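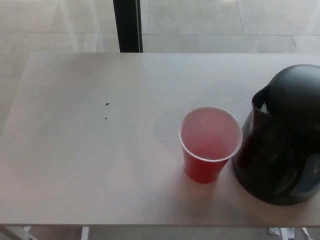
Figure 3. Filled cup on a light gray tabletop.

Print this article | E-mail this article

3.2 Container size and self-reported intake

Survey questions about drinking depend on a unit that respondents seldom use on their own. The standard drink is defined by the amount of alcohol it holds, but people at home or at a party pour into whatever is at hand and then count containers. When the container is large, one "drink" in a survey answer can stand for two or more standard drinks. The same problem affects questions about soda, juice and other sweetened beverages, where the serving printed on a bottle may have little to do with what is poured.

We looked at this problem with data from the Dulby household panel. The panel was set up to study grocery spending, and the beverage module was added in its second year. A total of 302 adults completed the module. Each respondent filled out a recall form covering the previous seven days and then took part in a pouring task at the panel office. The recall form asked for the number of drinks of each type, the place where they were consumed, and the kind of container used. Respondents who said they had consumed no poured beverages during the week were kept in the sample for the recall analysis and left out of the pouring analysis.

In the pouring task, respondents were asked to pour "one drink" of colored water from an unmarked pitcher. They did this 4 times, once for each container type: a short tumbler, a tall glass, a mug and a disposable cup. The order was set at random for each person. Poured amounts were weighed on a Catodell bench scale and converted to milliliters. Staff did not tell respondents how much they had poured until the session was over.

The error measure is the difference between the poured amount and a reference serving of 200 milliliters. Positive values mean that the respondent poured more than the reference. We chose a single reference for all beverage types to keep the measure simple, although this choice makes the results harder to compare with studies that use separate references for beer, wine and mixed drinks. 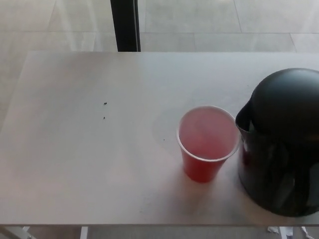

Container shape has received more attention in earlier work than container material. Most of the published pouring studies compare tall, narrow glasses with short, wide ones, and they find larger pours into the wide ones. Disposable cups combine several features that could affect judgment. A cup like the red plastic one here is wider at the top than at the bottom, so a given change in height near the rim represents more liquid than the same change near the base. A respondent who judges volume by height alone will tend to underestimate a full cup. Opaque walls would add to the error for anyone who is not looking in from above, and we did not record where respondents stood or sat while pouring.

Overpouring was most common with the disposable cup and least common with the short tumbler. The pattern held for men and women and for all age groups except the oldest, where the differences between containers were small. Nearly 50 respondents poured more than the reference into every container. This group also reported fewer drinks per week on the recall form than the rest of the sample. One reading is that they drink less often but in larger amounts. Another is that they count large pours as single drinks and so report too few. Our data cannot separate the two.

We use cookies to improve your experience on this site. By continuing to browse you accept our use of cookies.

3.3 Adjusting the recall data

To adjust the recall data, we multiplied each reported drink by the respondent's own mean pour for the matching container. Where the container was missing or listed as "other," we used the mean across all types. The adjustment was run in the Nirketik package with default settings. Following the Tsoukalas protocol, drinks consumed in bars and restaurants were not adjusted, as these are poured by staff.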